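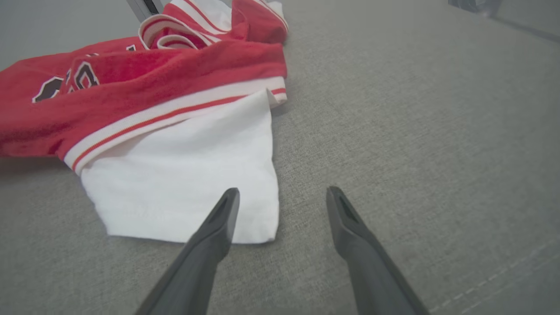
December, notebook, student elections audit. Started 8:40 a.m.

Picking up from the last entry. The online ballot for the student senate closed at noon yesterday and the export from Brotance came through overnight. Goal for today is to get the count reproduced from the raw file before the elections board meets, and to write down what we did so the spring group can repeat it.

Export has one row per ballot, with the college code, the timestamp and the ranked choices in separate columns. Same layout as last year except the college code now has a leading zero that the spreadsheet drops on import. Fix: import as text. Put this at the top of the instructions, it cost me most of an hour last time and I didn't write it down.

9:30. First pass of the count. The president and vice president totals match what Brotance reports. The at-large senate seats don't. We are off by 4 ballots in the second round and the gap stays through the later rounds, so it looks like one decision made early on and carried forward.

Checked the usual things. No duplicate ballot IDs. No timestamps outside the voting window. Skipped rankings exist (first choice filled, second blank, third filled) and our script moves the third choice up. The bylaws say a ballot with a skipped ranking moves to the next marked choice, so I think the script is right. Need to find out what Brotance does with them. Sent a question to their help desk.

10:15. While waiting, went through the complaint log. Eight complaints in total, which is fewer than I expected after the business over the debate. Sorted them into:

Campaigning too close to the dining hall polling table: 2
Posters left up in the Lamrani building past the deadline: 4
Spending reports filed late: 2

None of these touch the count. The poster ones will probably be folded together, they are all the same hallway. The spending ones go to the board with the receipts attached. One receipt from the Rorkidby slate is a photocopy so faint that the total can't be read, asked for another copy.

Note for whoever does this in spring: the complaint form asks for the rule number and almost everyone leaves it blank. Filling it in afterward means guessing what the person meant. Suggest a drop-down list with plain wording.
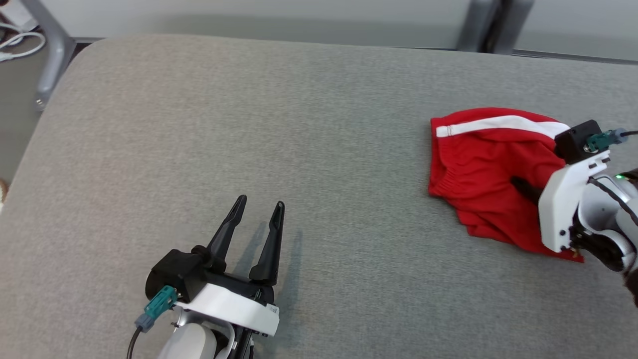
11:05. Answer from the help desk. Their setting for skipped rankings is "exhaust on skip" by default, meaning the ballot stops counting at the blank. It can be switched in the setup screen before voting opens, and can't be changed after. So the mismatch is explained, at least in principle. Reran our script with exhaust on skip and got their numbers exactly, all rounds.

Then ran it again under the bylaws reading. Same winners, same order for the last two seats, slightly different transfer totals. Saved both outputs in the shared folder under Drorar, which is where the fall files live (the old folder is read only now).

What goes to the board:
The tool was set up in a way that doesn't follow the bylaws.
The result is the same under either reading.
The published round-by-round table should be the bylaws version, with a note on why it differs from the tool's page.

I would rather we post both tables side by side. Last year a correction went up with no explanation and there were letters in the paper for weeks – most of them reasonable.

1:20 p.m. Board has the memo. They asked whether the setting was the same last spring. Don't know. The spring export is archived but the setup screen wasn't saved, so the only way to tell is to rerun that count both ways and see which one matches. Not hard, just slow, the spring file has the old column names.

To do:
Rename columns in the spring file and rerun
Add the skip setting to the setup checklist, with a screenshot saved before voting opens
Write to the Rorkidby slate again if no receipt by closing
Ask if the college code can be exported with a letter in front

2:45. Spring file opens fine. Column for third choice is labeled as second choice twice. Fixed in the copy, left the original alone.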